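**Swapping the processor in an old tower: stand it up or lay it down?**

**Altico** wrote:

I've got a big black tower to put a different processor in. It was bought second-hand from Rosura with no manual. I had been doing my upgrades with the case standing up on the floor, but the lever is awkward to reach like that, so this one has gone on its side on a bench. The cooler is off. 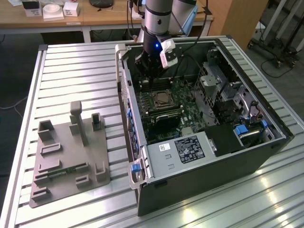
My question is whether I should take the whole board out first. The last one I did, I took out everything and lost an evening getting the front panel leads back on. I'd like to leave the board where it is this time.

**Godinho** replied:

Leave it in. Lay the case flat with the open side up and you have all the room you need. Unplug the mains lead, hold the power button in for a few seconds, then touch bare metal on the case before you go near the socket.

Push any loose cables over towards the drive cage. They will spring back, so tape them if you have to.

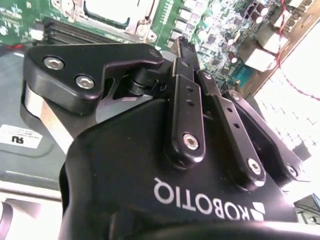 When you lift the lever it goes down a little and out to the side before it comes up. Don't force it straight up. Then the metal plate hinges back and you can see the pins.

**Platico** replied:

I disagree about leaving the board in. On a case with the power supply that close to the board I would always take it out. You can look at the socket from the side under a lamp and see if a pin is bent. I have bent one by working inside a case and it cost me 50 pounds for another board.

**Godinho** replied:

You can tilt a lamp inside a case as well. I've done 13 of these at work without taking a board out and haven't bent a pin. Taking the board out gives you all the screws and leads to do twice.

**Altico** replied:

I'm going to leave it in. Can someone check I have the order right?

1. Mains off, case on its side, touch the metal.
2. Clean the old paste off the bottom of the cooler and put the cooler somewhere it won't get knocked.
3. Lever up, plate back. Memory can stay out until the end.
4. Hold the processor by its edges, keep it level over the socket and find the corner mark before letting it down. 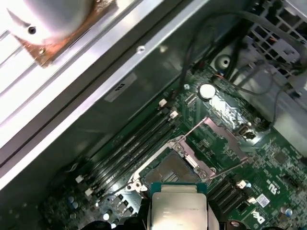

5. Plate down, lever down, small blob of paste, cooler on.
6. Memory in, then power up and go to the BIOS to see if it's recognised.

**Godinho** replied:

That's right. On step 4 it should drop in under its own weight. If it sits crooked, lift it straight off and try again, and don't slide it about. On step 5 the lever takes more of a push than you expect and it may creak a bit.

**Platico** replied:

I'd still have the board out, but the order is fine. Check the BIOS version before you begin, though. Some of these boards won't start with a newer chip on the old BIOS, and then you have to put the first one back to update it. 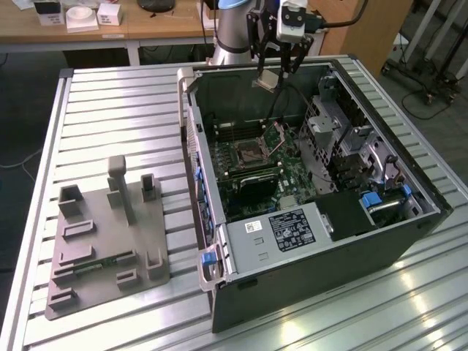
**Rosura_fan** wrote:

Do I need new paste if I'm putting the same cooler back on?

**Godinho** replied:

Use new paste every time. Once the cooler has been lifted the old layer has gaps in it. Wipe both surfaces with a lint-free cloth and a drop of isopropyl, and let them dry before you put any on.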